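How I Record Demonstrations for a Humanoid (and How to Waste Fewer Afternoons Than I Did)

Posted Wed 20 January in Workshop Notes

So you've got a humanoid, you've got some kind of teleoperation rig, and you want to teach the thing a tabletop skill by showing it. Great! I've been doing this for the Kirncombe project since August, and people keep emailing me the same questions, so I'm finally writing it all down in one place.

I'm going to assume your robot already stands up by itself and that you can drive the arms with whatever controllers you like. If you're still fighting with balance, go fix that first and come back.

Step 1: Write the task down in one sentence

Mine for the first set was "pick up the cup and put it on the coaster." If your sentence has an "and then, unless" in it, split it up. My first try was a whole tidy-the-desk routine and I recorded for two days before Houshang Salehi looked at my files and asked me which part was supposed to be the task. Ouch. I threw nearly all of it out.

Step 2: Set up the room

Clear the desk completely before you put your objects out. Then do a slow walk-through with the arms, no recording, and watch where the cables go. I tie up anything that can reach the desk surface and leave enough slack that the robot can turn at the hips without tugging on itself.

Fix your outside camera to something heavy. Mine used to be on a cheap tripod and I kicked it (twice, same morning), so now it's clamped down and there's a pencil mark where the clamp goes.

Step 3: Pick a start pose and stick with it

Save one pose and send the robot to it before every single take. I use arms down, knees a little bent, fingers relaxed, body turned toward the desk. I call mine "Vindden" in the config file for reasons that made sense at one in the morning. 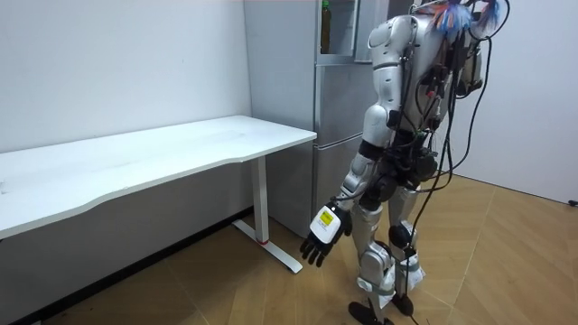 The start pose should stay the same, but the objects shouldn't. Move the cup between takes! I have a little script that picks a spot on the desk and tells me where to put it, and it's much better at being random than I am. Left to myself I put the cup in the same comfy place over and over, and the policy learned to reach for that place whether the cup was there or not.

Step 4: Record

Keep takes short and drive smoothly. If you hesitate for four seconds over the cup, you're teaching the robot to hesitate for four seconds over the cup. I do batches of 98 and then take a real break, because my hands get sloppy and it shows in the data.

Fumbles are fine as long as you recover. I keep those. What I toss is any take where I gave up halfway or bumped the desk.

Step 5: Label while you still remember

Right after each batch I go through and mark every take as good, recovered or bad, plus a few words if something odd went on. Trevor Sutherland saves his labeling for Friday, and he and I have agreed not to discuss it anymore.

Step 6: Train early

Don't wait for the full set. I train a rough policy at 200 takes just to see which way it fails, then record more of whatever it's bad at. The cup set ended up at 1,860 takes, and the last few batches were nearly all cups close to the front edge of the desk, where the wrist has to come in at a funny angle.

Back up the raw files before you trim anything. I keep 3 copies, one of them on a drive at my sister's place.

Next up is the two-handed version, with a box to hold open. I've got the start pose saved and that's about as far as I've gotten.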